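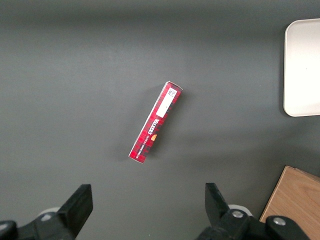

Cell 5: Wrist Camera and Finger Setup

Pemby bench, tabletop pick station. Entries follow the order of work for a finger change and camera check. Allow one Sunday shift if the pads are being replaced as well.

1. View from the wrist camera, fingers open
Both black finger pads should enter at the bottom, left and right, with clear table between them. The test item is a tartan carton of Walkers vanilla shortbread, laid flat on a long face and set at a diagonal. It sits ahead of the fingertips and touches neither. Stop the arm at this position before going on to any of the steps that follow.

2. Fasteners
Silver bolt heads on the right finger assembly, one just below the pad and one further out on the bracket. Check both with the Fitinent driver at the bench setting. Mark the heads with paint pen after tightening. Replace any bolt with a rounded socket; do not reuse it on the left side.

3. Finger pads
Wipe with a dry cloth. Change the pair together, never singly. Pad stock is Stetesari part 1085, bin 19. Let new pads sit on the fingers overnight before the first grip cycle.

4. Camera exposure
Lock exposure on the bare gray surface. The table is matte and gives a slight gradient, darker toward the top of the view. Auto exposure drifts when the white tray moves into the corner, so leave it off. Saved profile: 2415.

5. Carton angle
Enter the long axis of the carton by hand for the first run and compare it with the value the software returns. The tartan print has given false edges on the older Bošković firmware. If the two values disagree, clean the lens and repeat before changing any offsets.

6. Closing out
Park the arm, open the fingers fully, log the pad change on the cell sheet. Spare pads go back in bin 19 with the date on the bag.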